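Section 4: Opening the tower and checking the memory and processor

This section applies to desktop towers received for refurbishment under the Prileo workshop scheme. Complete Section 3 (intake and labelling) first.

4.1 Preparing the unit

1. Shut the computer down and disconnect the mains lead.
2. Hold the power button in for a few seconds to discharge the supply.
3. Lay the tower on its side on the bench, open side up.
4. Remove the side panel and store its screws in a lidded tray.
5. Put on the wrist strap and clip it to bare metal on the chassis.

CAUTION: Do not open the power supply unit. It contains no parts that can be serviced in the workshop. Read the warning label, then leave the cover closed. 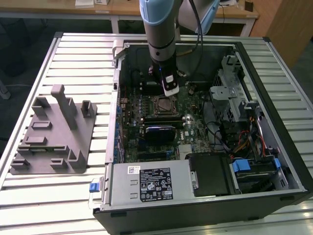 4.2 Clearing access to the board

1. Move loose wiring away from the memory slots. Do not pull on the wires; hold the plug body.
2. Note the position of any plug before removing it. Use the connection sheet, form 226.
3. Remove dust with short bursts of air. Hold fan blades still while doing so.
4. Leave the drive cage in place unless the job card states otherwise.

NOTE: Wiring colours differ between models. Record the position of the plug as well as the colour.

4.3 Memory

1. Open the retaining clip at the end of the slot. Some boards have a clip at both ends.
2. Lift the module straight up by its edges. Do not touch the contacts.
3. Place the module in an anti-static bag marked with the slot number.
4. To refit, line up the notch with the key in the slot and press down evenly until the clip closes.

If a clip will not close, take the module out and check which way round it is. Do not force it. 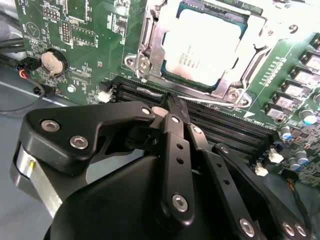 4.4 Processor and coin cell

1. Keep the socket lever closed during inspection. Open it only if the processor is to be replaced.
2. Wipe old thermal paste from the heat spreader with a lint-free cloth and cleaning alcohol.
3. Copy the model lettering to the job card. If it is hard to read, change the angle of the lamp.
4. Test the coin cell with a meter. Replace it if the reading is below 3,000 mV.

CAUTION: Keep coin cells away from children. Put used cells in the Misden collection box, not in general waste.

4.5 Sign-off

Return the completed job card to Tsion Lemma. Units with a damaged socket go to Obsa Wolde for assessment and must not be powered on. Continue with Section 5, Refitting the cooler.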